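4.2 Sorting and putting away: paper money

Paper money was the last of the household items we looked at, after socks, receipts and tea towels. It behaves worst of all of them. A receipt is thin and mostly stays flat, a towel is heavy and stays where you drop it. A banknote that has been through a few pockets does neither. It keeps its old creases, springs half open, slides under its neighbour. Rolland and Rolland (the Skornero kitchen study) put notes in with "small flat goods", which we think is wrong, and the rest of this section is mostly about why.

Task is simple to state. Notes lie loose on a table, an open basket stands near the middle, everything goes in the basket. No order asked for, no stacking, no counting. We left the notes folded or crumpled as they came and did not smooth them. Early on at Pustberg we did try smoothing them first (November, a lot of hours) but the notes curled up again while waiting and the results were no use for comparing with anything. Dropped it.

Two things matter more than we expected. First is overlap. A single note on bare wood can be pinched at a crease and lifted. Notes lying over each other come up in twos, or the top one drags the lower one off to the side and now there are two places to clear insted of one. Aurélien Rolland's rule from the towel work, always take the topmost edge, only helps if you can tell which edge is topmost, and with crumpled notes all the same green that is often a guess. Second is the basket itself. Crumpled paper fills a small container long before the weight means anything. The heap rises, later notes have to be set on top of it, and they roll off. We used a limit of 3 attempts per note, after which the note was left and written down as not cleared. The Østergaard protocol allows 20, too generous in our view, it hides exactly the notes one wants to know about.

Ordinary clutter stays on the table on purpose. A mug is the usual one. It takes up a corner, it must not be knocked, and notes that slide tend to end up next to it. Monique Rolland argued for clearing the mug first and she has a point for real homes, but then the task is a different task. We kept it in. A full mug also makes people (and everyone else) more careful near that corner, so notes beside it should be reported seperately from the others; the Rekum tables lump them together.

Figure 6 gives a typical layout, with part of the money in the basket and part still on the wood. Note the cluster to the left, which is the hard bit, against the single notes lying apart from it. Scores by overlap follow in 4.3.
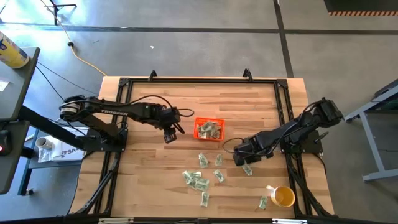 Figure 6. Paper money task: orange basket with heaped notes, loose and overlapping notes below it, mug at lower right.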